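Delthorpe Community Help > Home and Garden > Furniture

Drawer slides keep sticking on a small wood cabinet

posted by natico807, April 14, 2025

I bought a small oak cabinet with two drawers at the Skasbridge flea market in March. The top drawer catches when it is halfway out and I have to lift the handle to get it past that point. The runners are wood on wood, no metal. I tried cooking spray and now it is worse. Do I need to sand it or replace the runners?

Cabello_Lane
Don't use cooking spray, it gets gummy. Take the drawer out and wipe both runners with mineral spirits. Let them dry overnight. Then rub a plain white candle along the parts that touch, 7 or 8 passes. If it still catches, look for a shiny spot on the runner. Sand only that spot with 400 grit and wax it again.

dust_and_glue
just get a new one, those old runners are never worth it

millroad2
I would check the cabinet for square before sanding anything. Measure corner to corner both ways across the front. Mine was out by a quarter inch because the floor sloped, and a shim under one foot fixed the drawer.
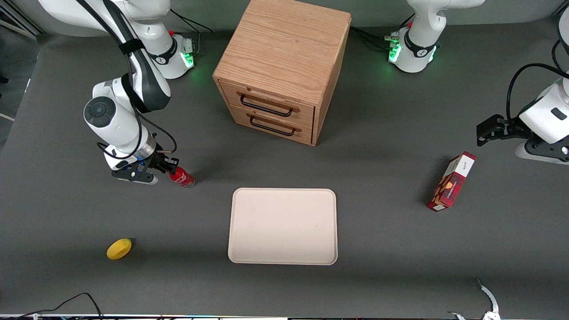

Does the wax need to be redone?
Once a year is enough for a drawer you open every day. Brush out the dust first or the wax will hold it.

Thread closed to new replies.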